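## 4. Reading a page a day: how people used the reflection books

### 4.1 Participants and material

Most books of daily reflections are sold on the idea that a short passage, read at the same time each day, will change how a reader feels about the rest of the day. The publishers' copy rarely says how the book should be read, and earlier work has mostly asked readers whether they liked the book. We asked what they did with it.

We recruited 126 adults through two public libraries and a bookshop in Grunton. All of them had bought or borrowed a book of reflections in the past year, and none had taken part in the pilot. Each person received a copy of *Belay*, a collection of short essays, each followed by a prayer or a blank space for the reader's own words. We chose it because it has no dates printed on its pages. In the pilot, readers who missed several days in a dated book tended to stop reading altogether, and we wanted to see whether they would still stop when there was no date to fall behind.

Participants kept a reading log for 18 weeks. The log asked three things: whether they had read that day, where they were, and what they did right before and right after. There was also a line for comments, which many left blank. Logs were returned by mail or dropped off at the library desk. Of the 126 participants, 108 returned a log complete enough to use. The other logs were either missing or had gaps too long to code, and we left them out of everything that follows.

### 4.2 Coding

Two coders read all of the comments and the before-and-after entries. They worked from a list drawn up during the pilot, with headings for place, time of day, the task next to the reading, and whether anyone else was present. New headings were added when both coders agreed that an entry fit nowhere. "Waiting" was added this way, after a large number of entries mentioned kettles, buses, school gates and clinics.

Disagreements were settled by talking them through. The hardest entries were those in which the reading was spread over several moments. One woman read the first paragraph in bed, the rest on the train, and copied a sentence into a notebook at lunch. We coded these by the place where the passage was finished, and marked them as split. A reader of this section should keep in mind that split readings were probably more common than the log shows. The form had room for one place only, and a number of participants wrote in the margin to get around this.

### 4.3 Where the reading took place

The kitchen was the most common place, ahead of the bedroom. This surprised us, as the introduction to *Belay* suggests a quiet chair and a closed door. Few participants mentioned a chair set aside for reading. The book stood on a windowsill, on top of the refrigerator, or next to the bread. Several people said that they had first kept it by the bed and then moved it downstairs, and that they read more often after the move.

The log entries from kitchens share a pattern. The reading is attached to a job that is already done every day, and it comes either just before that job or just after. A retired bus driver read while his oatmeal cooked. A nurse on late shifts read when she came home, after rinsing out her lunch things and before going up to bed. She wrote that if the sink was still full she did not open the book, and that if it was clear she nearly always did. Entries that name a job of this kind are also the ones with the fewest missed days. 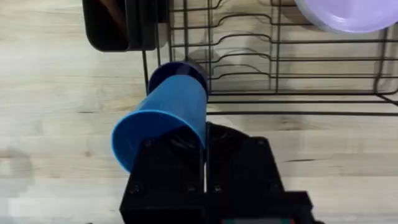 **Konrad Lanz**
Lead author; study design and reading logs

*Figure 1. Cup and dish rack.*

Readers who set aside a fixed hour did less well than we expected. They began strongly, and many of them wrote long comments in the first weeks. When the hour was lost to a visitor or an illness, they tended to skip the day entirely, and a skipped day was often followed by another. Readers who tied the passage to a chore could be interrupted too, but the chore came back the next day and the book came back with it.

The kitchen also changed what people read. Passages that ran over a page were often left unfinished there, and the essay on grief, the longest in the book, was put off by many participants until a weekend. Some never returned to it. Bedroom readers finished it more often, and three of them named it as the part they would read again.

### 4.4 Stopping and starting again

The longest gap followed by a return to reading was 14 days. Beyond that, in our logs, no one who stopped picked the book up again before the study ended. We do not treat this as a rule. July fell inside the study period, and many gaps belong to that month, when people were traveling and had left the book at home.

Those who did return were asked how they chose where to begin. Most opened to the page with the bookmark. A smaller group started over from the first essay, and these readers described the return in warmer terms: "a clean start," "like meeting her again." Only a few opened the book at random, though its introduction recommends doing so.

Guilt came up often in the comments on stopping. Taking the dates off the page did not remove it. Participants counted the days themselves, and two wrote the dates into the book by hand.

### 4.5 Comparison with other formats

Some participants were also using a second source of daily reading. The ones named most often were Hama, a deck of cards with one sentence on each, and Sillix, a phone app that sends a passage each morning. Card users placed the deck much as others placed the book, in the kitchen and in reach. App users read in bed or in transit, and their comments were shorter. Several could not recall the passage when they came to fill in the log that evening.

We did not recruit for these formats, and the groups are too small and too mixed to compare in any detail. The reading logs for both are included with the others in the appendix, coded under the same headings.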